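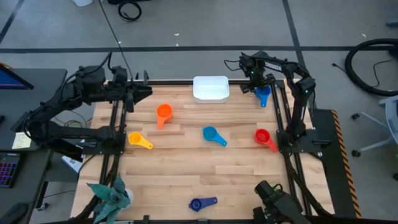

Getting the cell back on its feet (with measuring cups)

I promised a few of you a write-up of how we look after our table, and then I put it off until Tuesday, when the right arm started drooping and made the decision for me. So you get the maintenance post and the repair post in one. Get a coffee!

For anyone new: the cell is a butcher-block tabletop inside a frame of black aluminum extrusion, with the arms mounted on the frame. The daily job at the moment is measuring cups into a white bin. Cheap plastic ones in silly colors, which I picked because the handles are thin and flat and they show up every bit of slop in a gripper. If the fingers are even slightly out of line, a cup handle will twist and you'll see it right away. A wooden block will let you get away with murder.

The droop

Jinfeng spotted it first. He'd parked the right arm over the bin corner, gone off to answer the phone, and when he came back it was hanging lower than he'd left it. My first thought was a dying servo at the shoulder (my first thought is always a dying servo, I'm a pessimist). I had the spare out of the drawer and everything. Then Muammer leaned on the upright and the whole arm moved with him.

It was the mount. Two of the bolts that hold the base plate to the extrusion had backed out, and the T-nuts had started to slide in the slot. So the arm was fine and the thing it stood on was wandering. I put the spare servo back in the drawer and we did this instead:

Support the arm before you cut power. It will fall. Ours goes limp the second the supply is off, so one person holds the forearm and the other one hits the switch.

Take the bolts all the way out, one at a time. Clean the threads, put a small dab of medium threadlocker on each, and run them back in by hand until they seat. Then snug them in a cross pattern, a bit each time. I used to go around in a circle like a fool and could never work out why the plate sat crooked.

Draw a paint-pen line across each bolt head and onto the plate. Next time one creeps, the line will be broken and you won't need Muammer to lean on anything.

Power up, home it, and redo the zero. Don't skip this one, even if the arm looks right. Ours was out by 3 mm at the fingertips, enough to miss a handle completely.

Cables

While we were in there I redid the cable on the left arm, the one that comes down from the top of the frame to the wrist. I'd tied it too tight back in September and it was tugging whenever the arm reached across. Leave more slack than feels tidy. Move every joint to its far end by hand, watch the cable the whole way, and only then cinch the ties. Hugo wants everything in spiral wrap and we argue about it weekly. I find it stiff, and I like to be able to see a nick in the jacket before it becomes a fault.

The spare loops still live on the carpet, yes. I'm getting hooks. I've been getting hooks for a while.

The regular stuff

Every morning: wipe the gripper fingers with alcohol, open and close each one a few times with your ear close, and check the mount lines. Once a week I go over all the frame bolts with the hex key and wipe down the tabletop, since dust on the wood gets picked up by the finger pads and then nothing grips. Every 100 hours of running I redo the zero on all the arms whether they need it or not, and Yiğit writes it in the log because my handwriting has been ruled inadmissible.

First test after the fix is always the same cup, by the handle, lifted just clear of the wood and held there. I give it 15 minutes with a ruler standing next to it. The right arm passed with no sag I could measure, and I went home in a very good mood.

Next up are the finger pads, which are getting shiny. Bülent swears by some rubber sheet he cuts up himself, so he's bringing me a piece and I'll report back. If you've got a favorite pad material for thin plastic handles, leave it in the comments!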